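How does a robot pick stuff up?

Try this. Grab a pencil. Easy, right? Now try it with two fingers held stiff like sticks. Harder! That is the problem robot builders have every single day.

A robot's hand has a special name. If it's simple, like a pair of tongs, people call it a gripper. If it has lots of fingers it's usually just called a hand. Grippers are strong and cheap and dont break much. Hands can do trickier jobs - but there's way more to go wrong.

So which is better? You have to test them. Same box, same toys, same table. Umut Yazıcı and Keabetswe Coetzee did just that in August. First the Stuvow gripper, then the Hirnier hand. Pick up, put down, write it down. Again. And again. 2,889 tries for the gripper, 2,731 for the hand. Phew. 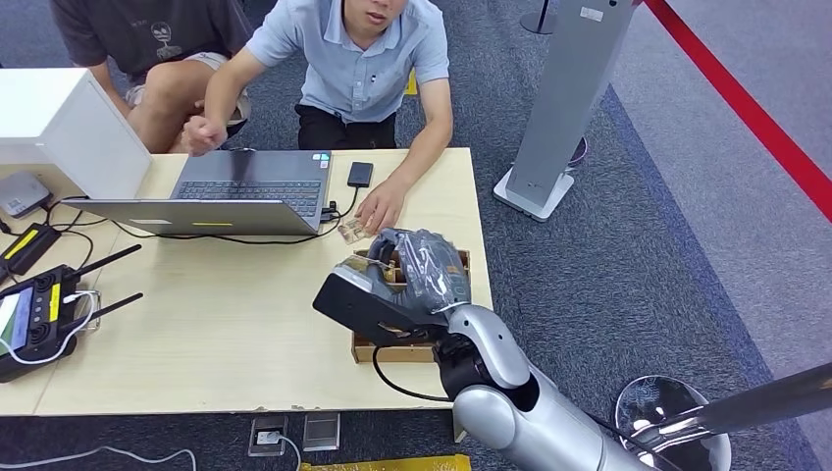
A robot hand over an open wooden box, with a laptop on the table.

What won? Depends! The gripper was quicker with blocks. Blocks have flat sides, so two fingers is plenty. The hand did better with squishy things and round things, like a plum or a rolled up sock. Keys were bad for both of them. Really bad.

Then there's the controller. Thats the part that tells the fingers when to close and how hard. Too soft and the plum drops. Too hard and, well, plum juice. Umut changed one setting at a time and did 30 more tries after each change. Change two things at once and you can't tell which one helped.

Your turn - get kitchen tongs, a spoon and a bowl of dry pasta. One minute each. Which tool moves the most?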